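November, evening

I came back from the town hall at almost ten and I was too awake for sleeping, so I write. It is good for my English also, as Carola always tells me, although I think she doesn't imagine that I practise with parking charges and the library roof.

The meeting was the second reading of the budget for Terkville. I have lived in this town for seven years and I had never been inside the council chamber before. I expected something bigger. There is a long table in the shape of a horseshoe, a flag, a clock that is slow, and for the public there are chairs of the kind that stick to your coat. I took a place at the side, near the radiator, and kept my scarf on the whole evening.

The question which brought most people was the bus. The council pays a part of the cost of line 18, the one that goes from the station through Michalski Street and up to the estate. In the new budget this money is cut by half. The paper says "service adjusted to demand". I had to read this line three times at home. What it means is that there will be no bus after seven in the evening, and on Sunday nothing. I take this bus. When I finish late I am on it with the cleaners from the clinic, the boys from the football and one old man who always carries a radio. If they ask me where the demand is, I can tell them its face. 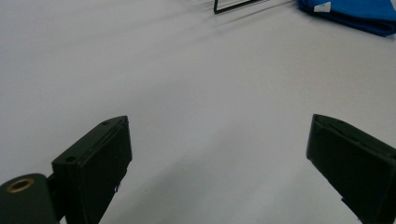 The deputy mayor spoke first, for a long time. He used a projector, and the numbers were so small that a woman behind me read them aloud for her husband. I understood most of it. The town receives less from the region than last year, the heating of the schools has become more expensive, and the new contract for the rubbish, with the firm Witodar, has to be paid from January. All this I can believe. I am not a person who thinks that every politician lies. But then he came to the page with the market square, where they want to put new stone and new lamps, and he went over this page very quickly, as I go over the pages in a form which I don't understand.

Mi-kyung Choo asked about it. She stood up with her paper in her hand and said, very politely, that the stone of the square costs more than the bus for five years, and could he please go back to this page. He went back. The stone, he explained, is from a different pot. It is money for investment, and the bus is money for running things, and the law doesn't permit to mix them. I wrote down the words "capital" and "revenue" and looked them up later. He is right, as far as I can see, it is so. But the loan for the stone must be paid back each year, and from which pot does this come? This is what I wanted to ask. I had the sentence ready. I had even written it on the back of my shopping list, with the verb in the right place.

I didn't ask it. To speak you must press a button and say your name and your street, and the red light comes on, and everybody turns. I thought about how I would have to spell my name, and the moment went away. I am a little ashamed of this. In my own language I would have been up before her.

Before I write the rest I want to put down the day too, because I promised myself that the diary will not be only complaints about the council. I got up at six, the kitchen was cold, I ate the end of the plum cake. At lunch I telephoned my sister, who has painted her hall yellow and regrets it. In the afternoon I bought stamps and a new bulb for the stairs, and it was the wrong bulb.

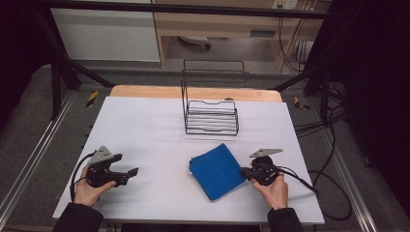
Folded blue cloth on the table, both grippers beside it.

So, the meeting again. After the bus came the library, and here it was more lively. The roof has been leaking over the children's section since the spring. The council has two plans. Plan one is to repair the roof now. Plan two is to close the building in summer, repair everything together, and move the books to the old Standent building behind the station. Plan two is cheaper on paper. But the old Standent building has no lift and the toilets are on the first floor, and a father with twins said that with a double pushchair he would like to see somebody from the council go up there. Many people laughed, also two on the council side.

What I didn't know is that there was a petition. It was handed over before the start, in a green folder, with 3,281 signatures for keeping the library where it is. This is a very large number for a town like ours. I haven't signed it, I never saw it, it seems it was lying at the baker's and I buy my bread at the supermarket. I will change this. The chairwoman thanked for the folder and put it under her other papers, and from where I sat I could see one green corner of it during the whole debate.

Chang-ho Jin answered for the finance side. I like how he speaks, slowly and with short words, and he doesn't pretend that a thing is good when it is only cheap. He said that if the council repairs the roof now, it must take the money from the reserve, and the reserve is already lower than the auditor wishes. He said also that he would vote for it anyway. Then there was a small silence, as he is from the same party as the deputy mayor, and I think this had not been agreed between them at dinner.

There was no vote today on the whole budget. They voted only on whether the bus and the library go back for a new calculation. For the bus, yes, by one voice. For the library it was yes also, and clearly. One councillor at the end of the table lifted her hand for both sides by mistake, and they had to count again, and somebody's telephone played a waltz.

In the corridor there was tea from a big metal pot, too strong. I stood with people I knew only from the bus stop, and it was strange to hear them say whole sentences. I told them my question about the loan, now that there was no red light.
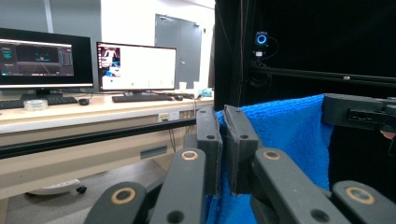

Sânziana Mocanu said that I should send it in writing before Monday, as every resident can do this and the office must answer it, and that a written question is printed in the papers for the next meeting with the answer under it. You don't need to press anything, she said. She had done it last year about the crossing at the school. The answer was half a page and very annoyed, but the crossing was painted in the spring.

I asked if it is a problem that I can't vote here in everything. She said no, resident is resident, it says so in the rules, and she would put a copy in my letter box. Somebody else said that the office reads the questions with more care when they are short. I must remember this, my sentences grow too long when I am angry.

We walked together to the stop and waited for the 18, and it came eleven minutes late, which was not the best argument for our side. On the bus we talked about whether the stone in the square will be slippery when it rains. The old man with the radio was there. He hadn't been at the meeting and didn't know that they want to take away his bus, and I was the one who had to tell him. He turned the radio down to listen. Then he asked what time the next meeting begins and I told him half past seven, and he said, but then how do I get home?

I will put this in my letter. I have made a first version now at the kitchen table:

"Dear Sir or Madam, I would like to know from which part of the budget the yearly payments for the loan for the market square will be made, and how high they are in comparison with the support for line 18. I would also like to know how residents without a car shall return from the meetings of the council when there is no bus after seven."

I am not sure of "shall". Carola Kramer will correct it, I'll send it to her tomorrow before work. I also don't know if "support" is the word or if it must be "subsidy". In the council papers it is sometimes one and sometimes the other, so perhaps they don't know either.

Sun-ja Wang wrote me a message while I was making tea, she wants to hear everything, she had to stay at home with the little one who has an ear infection. I wrote her back only the result. The rest I'll tell her when we meet, and I will try to do the voice of the deputy mayor, though in English I am not yet good at voices.

To do: letter to the council. The right bulb for the stairs. Bread from the baker's, and ask if there is still a list to sign. Find out what the reserve is for and who decides how low it can be. The papers for the next meeting should be on the town's page by the end of the week, and I want to print the page with the square this time, large enough to read.

It is nearly midnight and I can hear that it rains. I hope they have put the buckets out in the children's section.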